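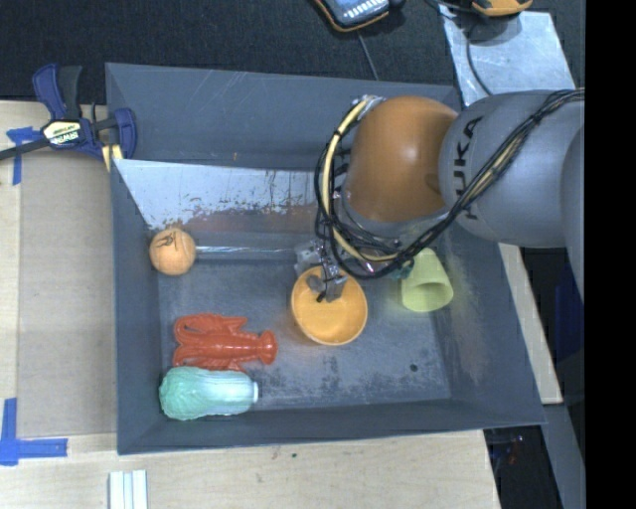 3. Puesta en marcha del riego por goteo en la terraza

Si has llegado hasta este apartado, ya tienes el programador Stutus con las pilas puestas y la hora en pantalla (si parpadea, vuelve al apartado 2, que sin la hora bien puesta el resto no sirve de mucho). Ahora toca lo divertido: tender la tubería, pinchar los goteros y ver salir agua. Yo la primera vez tardé una tarde entera, y eso que mi terraza es pequeña, así que tómatelo con calma.

3.1 Antes de abrir el grifo

Saca todo del paquete y déjalo a mano. En el kit Allora, el mío, venían la tubería de 16 mm, el microtubo, los goteros regulables, las piquetas, el reductor de presión y una bolsita con tapones y codos. El punzón viene pegado por dentro de la tapa de cartón — yo estuve a punto de tirarlo.

Nota: si hace frío, deja la tubería un rato al sol. Recién sacada del rollo está tiesa como un alambre y se empeña en volver a enroscarse.

3.2 Tender la línea principal

1. Cierra el grifo de la terraza.
2. Enrosca el programador a mano. Nada de alicates, por favor, que la rosca es de plástico.
3. Debajo del programador pon el reductor de presión, con la flecha mirando hacia las macetas.
4. Conecta la tubería de 16 mm y llévala por detrás de las jardineras, pegada a la pared.
5. En las esquinas, corta y pon un codo. Si la doblas, acabará estrangulada y las últimas plantas se quedarán sin agua.
6. Sujétala con las abrazaderas. Yo pongo una a cada lado del codo y luego voy a ojo.
7. Deja el extremo final abierto de momento.

Precaución: corta la tubería con tijera de podar o cúter, siempre recto y lejos de los dedos. Un corte en bisel gotea seguro por la unión.

3.3 Lavar la tubería

Este paso me lo salté el primer año y pagué la novatada con medio kit atascado. Al cortar y al empujar los codos se cuelan virutas y tierra, y van directas al gotero más lejano.

1. Mete el extremo abierto en un cubo.
2. Abre el grifo y pulsa MANUAL en el programador.
3. Deja correr el agua hasta que salga limpia.
4. Cierra y pon el tapón final.

El agua del cubo vale perfectamente para regar, no la tires.

3.4 Poner los goteros

1. Agujerea la tubería con el punzón a la altura de cada maceta, girando un poco la muñeca.
2. Mete el conector hasta oír el clic.
3. Corta el microtubo con algo de holgura, por si luego quieres mover la maceta (¡y querrás!).
4. Coloca el gotero en la otra punta y clávalo con su piqueta a medio camino entre el tallo y el borde.
5. En las jardineras largas usa 2 goteros, uno en cada extremo.

Si te equivocas de sitio con el punzón, para eso están los tapones pequeños. Mi amiga Abena Kwofie tiene la línea de los tomates llena de ellos y no pierde ni una gota.

3.5 Programar los riegos

En primavera yo riego una vez al día, temprano. En agosto paso a 2 riegos, uno al amanecer y otro cuando se va el sol. Para grabarlo:

1. Mantén pulsado PROG hasta que aparezca INICIO.
2. Elige la hora con las flechas y confirma con OK.
3. Ajusta la duración. Empieza con poco y mete el dedo en la tierra al día siguiente.
4. Repite si quieres un segundo riego.
5. Comprueba que en pantalla pone AUTO antes de irte. Si pone OFF, lo tienes todo programado y no va a regar nada.

Nota: los cactus y las crasas, fuera de la línea. Los míos siguen con regadera, y tan contentos.

3.6 Si algo no va

No sale agua por ningún gotero: mira el grifo, luego las pilas y luego la flecha del reductor.

Sale por unos sí y por otros no: cierra un poco los primeros y abre los del final. Si uno sigue seco, desmóntalo y déjalo en vinagre una noche.

Un conector salta: casi siempre es exceso de presión o un agujero demasiado grande. Tapa ese agujero y haz otro al lado.

La pantalla se queda en blanco: cambia las pilas, alcalinas y no recargables, y revisa la hora.

Precaución: antes de la primera helada, vacía la línea y guarda el programador en casa. El agua que queda dentro de la válvula se congela y la raja.

Para las macetas colgantes hace falta la piqueta larga, y eso va en el apartado 4.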